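Produce Corner Opens in the Lower Hall

The Herus Center is pleased to announce that the new produce corner in the lower hall is now open to all members and visiting groups. The corner has been furnished as a small greengrocer's shop, with sloping display shelves, shopping baskets and a round table for packing. It will be used for the food and nutrition program and for the everyday skills sessions.

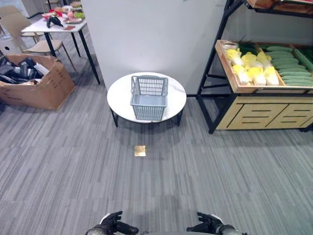
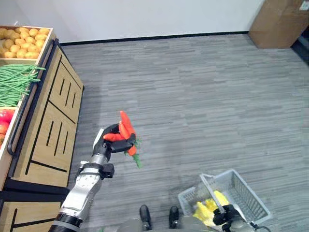
The produce corner: napa cabbages and the packing table in the first picture; plush carrots, with potatoes, green beans and tomatoes on the display, in the second.

The project was approved in February with a budget of 3,885 dollars. Of this amount, 850 dollars was set aside for produce and baskets, and the remainder was spent on the display units, the floor covering and delivery. The units were supplied by Lappalainen, and the layout was prepared by Jouko Lehtinen of the facilities office together with program staff.

The shelves are tilted toward the shopper so that the contents can be seen from a seated position as well as from standing height. Members of the Pruvness group, who tested an earlier arrangement in the upstairs meeting room, reported that flat shelves made it difficult to see what was in the back rows. Their comments were taken into account when the new units were ordered. Wide aisles have been kept on both sides of the table, and groups are asked not to place chairs or bags there during a session.

A typical session begins with a short shopping list. Participants take a basket, collect the items on the list and bring them to the round table, where the contents are checked and discussed. Lists are available at two levels, one with words only and one with words and drawings. Group leaders may also bring their own lists, provided that the items requested are kept in the corner.

The following rules apply to all groups:

Sessions may be booked for up to 20 participants. Larger groups should be divided before arrival.

At the end of each session, all items are to be returned to the correct compartment. Root vegetables, leafy vegetables and beans are kept apart.

Baskets are to be emptied before they are put away.

Soft items, including the plush carrots, must not be washed on site. Soiled items should be placed in the marked bin by the door for collection.

Food and drink may not be brought into the corner.

Bookings are handled by Ville Hyvönen at the front office, which is open until 4 p.m. Requests should state the name of the group, the number of participants and the list level preferred. Groups that already hold a regular booking in the Orora room may transfer it to the produce corner without submitting a new form.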